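**FOR IMMEDIATE RELEASE**

# Grakton Opens Winter Textile Packing Room in Senville

*Caps, pouches and other small soft goods will be sorted, folded and packed on site through the season*

**SENVILLE, November 22, 2020** — Grakton, a maker and distributor of small household textiles, announced the opening of its winter packing room at the Shiferaw Building in Senville. The room will handle the company's full seasonal range of small soft goods, including caps, drawstring pouches, mittens and table pieces, and will prepare all winter parcels ordered by schools, clinics and shelters in the area.

Until this year, winter orders were packed in a corner of the company's cutting floor. Finished pieces had to be moved each time a new roll of fabric was opened, and lint from cutting often settled on goods that were ready to be folded. The new room is separated from the cutting floor by a hallway and is used only for finished items.

"Small textiles are easy to lose, easy to crease and easy to put in the wrong box," said Thenmozhi Pisharody, director of operations at Grakton. "Our customers open these parcels in front of children and patients. They should find what they ordered, clean and folded, with the sizes marked."

**How the room is arranged**

The packing room is laid out around 11 tables. Goods arrive at the tables nearest the hallway door, where each piece is turned right side out, shaken and checked along its seams. Pieces with loose stitching are set aside in a tray and returned to the sewing floor at the end of the shift. Pieces with marks or stray fibers are brushed or sent back for cleaning.

From there, goods move to folding. Caps are laid flat with the crown away from the packer and folded once at the brim. Pouches are flattened with the cord tucked inside. Mittens are paired and clipped at the cuff. Folded goods are stacked by size and color before they are placed in parcels, and every parcel carries a printed list of its contents.

The company has chosen light tabletops for the checking and folding stations. Dark threads, lint and small pins are easier to find against a pale surface, and the strong colors of the winter range can be compared side by side. Tables are wiped down at each change of color, with particular care taken after red goods, which shed fibers that show clearly on cream and gray pieces.

Shelves along the long wall hold folded stock. Each shelf is labeled with the item, the size and the color, and no shelf holds more than one kind of item. Tape, labels and flattened boxes are kept on a separate rack beside the exit.

**The winter range**

This season's range includes four main colors: deep red, pine green, cream and slate gray. Deep red has been the most requested color since order books opened in June, and additional fabric has been set aside to meet demand.

Caps are offered in three sizes. Pouches are offered in two sizes, the larger of which will hold a pair of adult mittens and a folded scarf. Table pieces, introduced last winter, are again available in cream and red. All items may be ordered singly or as part of a set.

Standard parcels contain 40 pieces. Customers with smaller needs may request a half parcel at no added charge, and mixed sizes may be packed together on request. The company expects to complete 300 standard parcels before the end of the season.

**The Adham Fund**

A portion of the season's output will be given through the Adham Fund, which Grakton established to supply warm goods to families in Senville and the surrounding towns. A total of 82 parcels has been reserved for the fund this year. These will be packed at the same tables, checked to the same standard and labeled in the same way as paid orders.

"We asked that the donated parcels not be made up from leftover stock," said Natnael Ambaye, who manages the Adham Fund. "A family that receives a cap from us should have the same choice of size and color as any other customer. The new room makes that possible, as we can see what is on the shelves and set it aside early."

Schools and local agencies may apply to the fund in writing. Applications should state the number of people to be served, the sizes needed and a delivery address with a person available to sign. Requests will be answered in the order received.

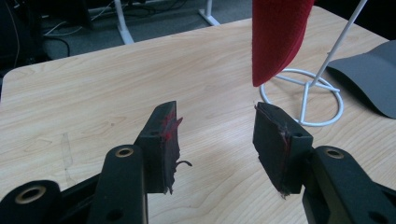 *Deep red fabric and a light wood-grain tabletop at the Senville packing room.*

**Ordering and delivery**

Orders for the winter range may be placed by telephone, by mail or through the company's order desk at the Shiferaw Building. Customers are asked to list sizes and colors separately for each item. Where a color is not available, the order desk will call before making a substitution — no replacements will be packed without the customer's approval.

Parcels will be delivered within Senville by the company's own van. Orders to other towns will be sent by carrier. Customers collecting in person should use the side entrance and bring a copy of the order confirmation. Visitors are asked to wear a face covering and to wait at the counter while parcels are brought out.

Parcels should be stored in a dry place and kept closed until use. Red items should be washed separately from lighter colors for the first two washes. Care instructions are included with every parcel and are also available in large print.

**Returns of packing materials**

Grakton will accept boxes and paper liners from earlier winter parcels for reuse. Boxes should be emptied, flattened and tied in bundles. Liners that are torn or marked cannot be used again and should be recycled locally.

**About Grakton**

Grakton makes and distributes small household textiles from its workshop in Senville. Its products include caps, mittens, pouches, scarves and table pieces for homes, schools and care settings. The company's offices, cutting floor, sewing floor and packing room are located in the Shiferaw Building.

**Press contact**

Office of Thenmozhi Pisharody, Director of Operations
Grakton, Shiferaw Building, Senville

**Adham Fund inquiries**

Natnael Ambaye, Fund Manager
Grakton, Shiferaw Building, Senville

\# \# \#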